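Moved the picture archive off the old drive in May. Notes follow, mainly for my own use the next time I have to do it, and for Sibusiso Radebe, who asked how I handle captions.

## Starting point

The archive held 2,785 files in one folder tree, sorted by the card they came from. That made sense when I owned two cards. It stopped making sense when I began shooting for Ponell and kept their jobs on the same cards as my own work. File names were whatever the camera wrote, and the counter had rolled over, so there were 329 pairs of different photographs with identical names.

I renamed everything on import. The pattern is year, month, job code, sequence number. The job code is three letters. I tried longer codes and kept misspelling them.

## Software

I use Skeltus for cataloging. It reads embedded captions, writes them back to the file and leaves the original pixel data alone. It is slow at building previews. The first pass over the full archive took most of a night, and it stalled once on a folder of panoramas. Moving those to a separate catalog fixed it. I did not find the cause.

Two settings to check before import:

- Write captions to the file as well as the catalog. Off by default.
- Keep the camera clock time. If this is off, Skeltus shifts every time stamp to the zone of the computer, and a 6 a.m. harbor picture from Pramness ends up in the middle of the previous night.

I missed the second one and had to redo 3 folders.

## Proof size

Web proofs go out at 1,200 on the long side, saved at a middling quality. Strong reds are where compression shows first in my files, so I judge the setting on those and ignore the landscapes. 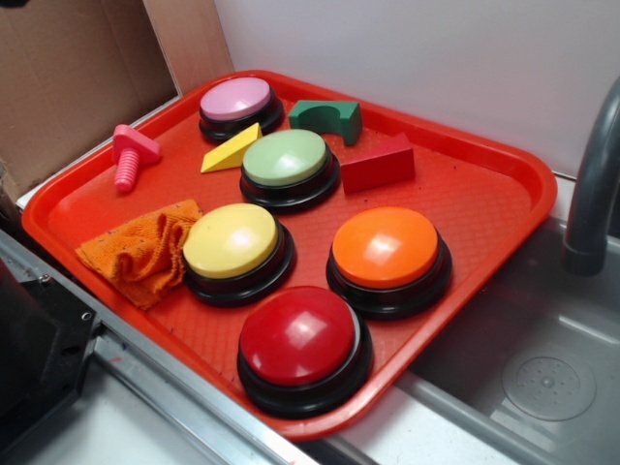
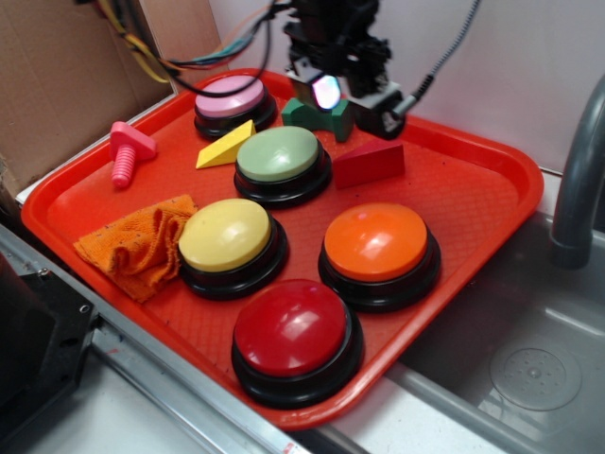
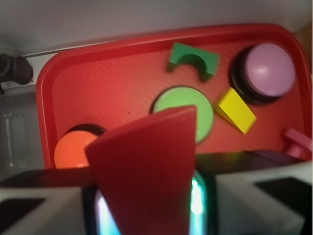 *Red tray, colored pieces and buttons. Three views.*

Sharpening is applied after the resize, never before. I keep it low. The proof is for choosing, and anyone who wants to look at fine detail can ask for the full file.

## Captions

My rule is that a caption must still work when the picture is separated from its set. That means place, month and subject in every one, even when it repeats across forty frames. The Rampersad portraits were the worst case. I had captioned the first frame of each sitting and left "same" on the rest. Once the files were sorted by rating, "same" pointed at nothing. I rebuilt them from a paper notebook, which took two evenings.

Keywords are a shorter list than they used to be. I had "boat," "boats," "ship" and "vessel" all in use. Now there is "boat." Singular everywhere, lower case, no place names, as those have their own field.

## Backup

Two copies on separate drives, one kept at my sister's house. I swap them on the first of the month. After each copy I run a checksum comparison and save the log next to the catalog. The last run turned up 6 mismatches, all of them files I had recaptioned between the copy and the check. I now close Skeltus before starting.

## Still open

Scanned negatives have no usable time stamp. At present they sit in their own folder with the scan date, which is wrong by up to twenty years. Sibusiso suggests putting the year in the job code and leaving the rest blank. I will try that on the Pramness rolls first, as those sleeves are at least labeled.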